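3.2 Maintenance of the hand-held gripper

The unit described in this section is a two-jaw gripper held in the operator's hand and carrying its own wide-angle camera. It was assembled from parts supplied by Brarkier and has been kept in service under a fixed routine since March. Because the camera and the jaws share a single rigid body, any wear in the jaws changes both the grip and the recorded view. The routine therefore treats the two together, and a change to either is entered in the same log.

Each jaw consists of a plate, a soft ribbed pad, and a strip along the inner side. The pads are the parts that wear. In the first version of the routine they were replaced only when an operator reported slipping, and this proved to be too late. By the time a slip was reported, the ribs near the tip had flattened and the recordings from the preceding days showed the jaws closing farther than the log said they should. Pads are now replaced after every 400 closing cycles on rough objects, or sooner if any rib has torn. Both pads are changed at the same time. A new pad set against a worn one closes off center, and the error is difficult to see by eye.

The screws that hold the plates are checked with a torque driver before each day of recording. Thread-locking compound was tried and abandoned, as it made pad changes slow and left residue on the plate. A paint mark across the screw head was also tried; the marks wore off. The present practice is to tighten the screws in the same order each time, beginning with the one nearest the body, and to reject any plate with a crack at a hole. Plates rejected in this way are kept for inspection and are not glued.

The camera is cleaned with a dry cloth and, where needed, a small amount of lens fluid applied to the cloth. Fluid is never applied to the lens. After any cleaning that requires the lens cover to be removed, the view is calibrated again using the printed board supplied with the Jutemico software, from which 132 still views are taken at different distances and angles. The calibration is accepted if the tips of the closed jaws fall within 2 pixels of their stored position. When they do not, the camera mount is loosened, reseated, and tightened, and the procedure is repeated from the start. It was found that most failed calibrations came from the mount and very few from the lens.

A short outdoor check was added to the routine after work began at the Grerkau site. Calibration indoors is done under even light, and it gives little warning of the problems that open sky and deep shade can cause in the same recording. The operator holds the unit level with the jaws open and confirms that both jaws are in view, that the pads can be told apart from the background, and that detail remains in the darker areas under trees and covers. A view of the kind used for this check is given in Figure 4.

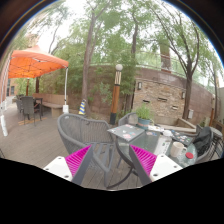
Figure 4. View from the gripper camera on the deck, with both jaws and their ribbed magenta pads visible at the bottom and patio furniture beyond.

If the check fails on exposure alone, the exposure limit is lowered one step and the check is made again. If it fails on jaw position, no recording is made that day and the unit returns to the bench. Operators were at first reluctant to follow the second rule — it costs a full session — but the recordings affected by a shifted jaw could not be corrected afterward, and the rule has been kept.

Storage also required attention. The unit was originally kept in a padded case with the jaws closed, and the pads took on a slight set where the ribs pressed together. It is now stored with the jaws open and a Sjögren foam spacer placed behind the plates. The trigger spring is left unloaded. Batteries are removed and charged separately, and the contacts are wiped every 200 cycles.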